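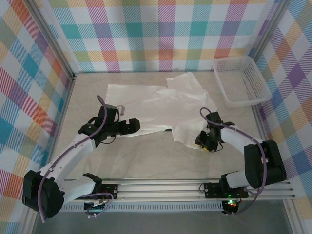

A comment on last month's listing asks whether a school club can really get by with a single rail, or whether each arm needs its own stand. Good question, and I should have put the answer on the page the first time! One rail is plenty. Both arms bolt to it on their own brackets, and you slide them closer together or farther apart before you tighten down.

Shop > Club Kits > Two-Arm Benches > Tellen Rail Bench

Posted in October by the Lolloston Robotics Club shop desk

Tellen Rail Bench, two-arm cloth kit
$2,000 per bench, club price

I coach the after-school group in Lolloston, and we've been running this bench for 2 seasons now, so what you're getting is partly a sales page and partly me going on about it. The kit is two arms with grippers, an aluminum rail, the mounting brackets, the driver boards and the cables. The white clips for the cables are in the little bag with the bolts. Use them. My kids skipped them the first year and spent a whole afternoon getting a cable out of a shoulder joint.

The Plutow challenge is what most clubs buy it for. Teams get a crumpled cloth and have to flatten it and fold it, both arms working, in a 20-minute round. Sounds easy (everyone says so at sign-up). Then the thin cloth bunches up under one gripper while the other one is pulling, and you've got a room full of teenagers arguing about which arm should let go first. I love that part.

We start beginners on a thick dish towel, which is much more forgiving, and move to the thin stuff once they can get two corners flat. Pinning with one arm and dragging with the other is the move that finally clicked for us.

What you'll need to add: a table, a computer, a few cloths, and something to put the cloths in. A basket in the back corner works fine. Walls are optional, but we like a patterned backdrop, and anything cheerful will do. Ours gets compliments.

Ages: 13 and up. Younger kids can drive it with an adult at the table, but the wiring should wait.

Setup takes our older students one meeting. The rail goes down first, then brackets, then arms, and please leave the cables slack enough to loop. Check that the bracket light comes on before you try to move anything.

Shipping is from the Cáceres warehouse, so allow extra time if your season is about to start. Spare gripper fingers are sold separately, and I'd get a set with your first order. They do wear, and the week before Plutow is a bad time to find that out.

Clubs can borrow our practice folding routines with any order, just put your school name in the notes box at checkout.

This site uses cookies to remember your cart. Accept | Settings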